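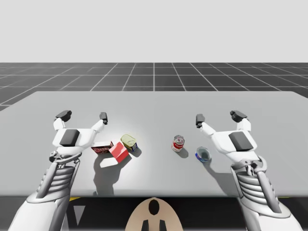
How do you choose a robot's hand?

By Lamisi Agbeko

Your hand can hold a pencil, squash a lump of clay, pick up a coin and carry a bag of potatoes. You use the same hand for all of them and you hardly think about it.

Robots don't get one hand that does everything. The people who build them have to pick a hand for the job. A robot's hand is called a gripper, and there are lots of kinds. At the Rilham workshop we try out grippers on ordinary shopping: boxes, cans and bowls. This page explains how we do it.

Two fingers

The simplest gripper has two fingers. They move towards each other to close and away from each other to open. If the fingers stay facing each other as they move, like the two sides of a sliding door, it is called a parallel gripper.

Try being one yourself. Hold out your thumb and first finger and curl the others into your palm. Now pick up a rubber. Easy. Pick up a full tin of beans by its sides. That is harder, and your finger and thumb may not even reach.

A two-finger gripper has the same trouble. It can only hold things narrower than the gap between its fingers when they are open. That gap is the first thing we measure when a new gripper comes in.

Fingertips matter

Press a wet bar of soap between your fingers and it shoots away. Press a rubber ball and it stays put. The difference is friction, which is the force that stops two surfaces sliding past each other.

Hard, smooth fingertips slip. Soft or rough ones hold better. Fingertips also come in different shapes. A thin tip can slide down beside a box that is leaning on another box. A wide tip touches more of the object, so the object is less likely to twist round.

Kwadwo Opoku makes the fingertips for our tests. He made 19 pairs for the Sullov gripper before we settled on one.

Practising on a pretend table

Before we use real robots, we use a simulation. It is a bit like a computer game. The table, the arms and the shopping are all drawn by a computer, and the computer also works out what happens when they touch. It has to know how heavy each thing is, how slippery it is and how fast it would fall.

In a simulation nothing gets broken. If a pretend arm knocks over a pretend can, we press a key and everything goes back to where it started. We can also run the test again and again while we are at home having tea. Our last set had 4,000 tries in it.

In our simulated set-up there are two white arms, one on each side of a light grey table. Each arm ends in a two-finger gripper with black fingertips. Between them are some small things you might find in a kitchen, including a can with a yellow-gold lid and a clear bowl with a blue rim.

Why those things?

Each shape is a different puzzle.

A box has flat sides, so two flat fingertips can press against it neatly. When a box lies flat, though, it may be too long to grip one way and fine the other way. The robot has to turn its wrist first. When one box leans on another, moving either of them may make the other slide.

A can is round. Flat fingers touch it only along two thin lines, one on each side. If the fingers are not lined up with the middle, the can squirts out sideways or spins.

A bowl is the hardest. It may be much too wide to hold from side to side. The trick is to put one finger inside and one outside and pinch the rim. A clear bowl is difficult for a camera as well, as you can see straight through it. The robot may not be sure where the edge is.

Two arms or one?

One arm can do a great deal. Two arms can share a job, such as holding a box still with one gripper while the other opens it. They can also pass things across the table.

Two arms can bump into each other too. The controller, the part that tells the arms how to move, has to keep track of both at the same moment. Zdeňka Šimek has been comparing two controllers for us. One plans the whole movement before it starts. The other makes a rough plan and keeps correcting it on the way. The first is quicker when nothing has moved. The second does better when a can has rolled.

Keeping score

To compare two grippers fairly, you change one thing and keep everything else the same. We put the same objects in the same places, use the same arm and give each gripper 100 tries. A try counts only if the object is lifted, held for a slow count of three and put down again. Dropping it at the end is a miss.

The Sullov gripper was better with boxes. The Cladent gripper was better with cans. Both did badly with bowls, and we are still working on that.

After that we do it all again with real arms. The scores are usually lower. Real labels peel and real lids are sometimes sticky.

Try it at home

You need two wooden spoons, some elastic bands, a small box, an empty plastic pot and a plastic bowl.

Hold one spoon in each hand. Use the handles as fingers and try to lift each thing. Count how many times you manage it in ten tries and write the number down.

Now wind elastic bands round the ends of the handles. Do ten more tries with each thing. Which score changed the most?

Words to know

Gripper: the part of a robot that holds things.
Friction: the force that stops surfaces sliding past each other.
Simulation: a pretend version of something, worked out by a computer.
Controller: the part that tells the robot how to move.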